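Plallholm Opens Clothing Swap Room With 22 Rails' Worth of Donated Sweaters, Hoodies and Coats

Jul 25, 2019

Plallholm, the neighborhood clothing exchange run by Tromero, has opened its new swap room, and the rails are filling up fast! Neighbors can bring up to five clean garments per visit and take home the same number, free of charge.

The idea came out of a June trial that moved roughly 2000 pieces between closets, from school sweatshirts to winter knits.

"People kept asking when we'd do it again, so we found a room and put up the rails," said Aleksandra Szczepańska, who leads the project. "I love seeing a good hoodie go out the door with someone who'll wear it all winter."

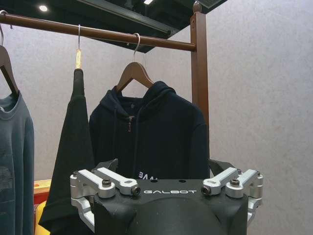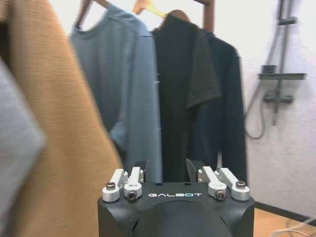
Clothes on hangers at the Plallholm swap room.

Everything goes on a hanger so it can be looked over from both sides. Faded prints are fine, and so is a bit of wear at the cuffs. Torn or stained pieces go to the mending table, where Khang La and Rizwan Awan patch what they can (bring buttons if you have spares, they always run short).

Knitwear and hooded tops are the most wanted items at the moment, along with anything in children's sizes. Shoes and bedding can't be accepted yet.

Drop-off is at the side door on open days. Groups bringing more than two bags should write ahead to Quang Vi at the Tromero office, who also handles press questions.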